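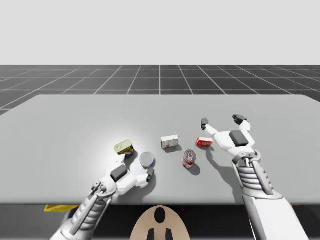
Kyu-ri Heo wrote to say that my last post on unit pricing had the arithmetic right and the conclusion wrong, and that anyone who shops for one person should ignore the price per 100 g altogether. A larger packet with a lower unit price costs more if a third of it goes in the bin.

I have thought about this since November and I partly agree. The figure on the shelf label is the price of what you buy. The figure that matters to a household is the price of what gets eaten, and to get from one to the other you divide by the fraction used. A packet at 30p per 100 g, two thirds eaten, works out at 45p per 100 g eaten. The smaller packet at 40p, finished, wins.

Where I part company with Kyu-ri is on dry goods. Rice, lentils and tinned tomatoes have a wasted fraction close to zero in my kitchen, so the label can be taken at face value. The correction only bites on bread, salad, soft cheese and anything with "once opened" printed on it.

The labels themselves are a separate problem. The shop I use in Flestelden prices loose onions per kilo and netted onions each, on adjacent shelves. The net carries no weight that I could find, so I bought one and put it on the kitchen scales, where it came to 997 g. That made the net slightly dearer than the loose ones, by a margin too small to care about. The larger branch at Planambridge has both in kilos. Same chain, same onions.

Coffee is worse. Kuhlmann beans are labelled per 100 g and Gandaso per kilo, so the second looks ten times the price until you read the small type. I have no theory about why. I asked at the desk and was told that the labels arrive printed.

Drained weight is the other thing I left out last time. A tin of chickpeas is sold by its full contents, and the unit price on the shelf may be worked out on that or on the drained figure. Both methods were in use on one shelf when I checked in January. If you throw the liquid away, use the drained weight, which is in smaller print on the side of the tin.

I now keep a list of 11 items with the fraction I expect to use, written on the back of an envelope inside the cupboard door. Bread is at 0.8, or 1 if it goes in the freezer the same day. Spinach is at 0.6, which may be generous. The rest are above 0.9 and I will probably take them off the list, as the correction is smaller than the change in price from one month to the next.

Eggs I have not worked out. They are priced each, and the boxes come in three sizes.

Blog > Household > Prices and measures

This site uses cookies to remember your settings. Accept / Manage preferences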